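Facilities Forum > Shared Rooms > Nilbridge, upper level

Subject: Condition of the white door panels and the gap between them

Tasura_Office
Members are asked to comment on the paired door panels before the January review. The gap between the two panels is widest at the top and leans as it goes down. This office proposes that both doors be rehung. Four pictures are attached.

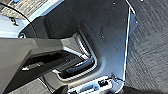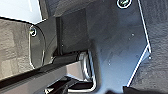
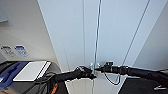
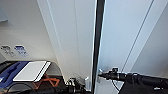 Reply 1, hviid_maintenance
We do not support rehanging at this stage. The fourth picture shows the gap clearly, but a leaning gap may come from the frame. The hinges should be checked first. Our rate for a hinge check is $174 per room.

Reply 2, room17_user
I must disagree with the previous post. The doors in Room 23 were adjusted at the hinges 3 times last year and the gap returned each time. Please also record the faint seam on the left panel.

Reply 3, Idov_Interiors
A seam of that kind may be part of the panel as supplied. We would ask for a measurement at the top, middle and bottom of the gap before any order is placed.

Reply 4, Tasura_Office
The request for measurements is accepted. The proposal to rehang remains open, and Hviid's objection has been noted.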